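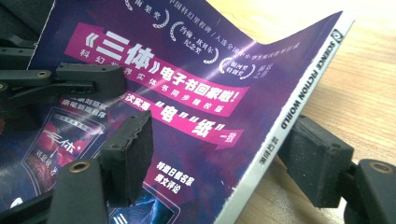
Friday, December 1, 2023
By Liv Wikström

Magazines should stay on paper, and libraries should keep paying for them. Our branch in Birell dropped its print subscriptions in August to save $900 a year. I went in last week and the rack was gone – there is a charging table there now.

I read plenty on a screen. But I never pick up a subject by accident there. At the rack I read about bees, boilers and old ferries while my kids chose their books. The Hamdy branch still has 2 full shelves, and people sit down at them.

Put the money back in the budget.

Comments

Bekum338: The app has all the same titles.

Old Mill Rd: Not the back issues it doesn't.

Contact the editor | © 2023 | Back to top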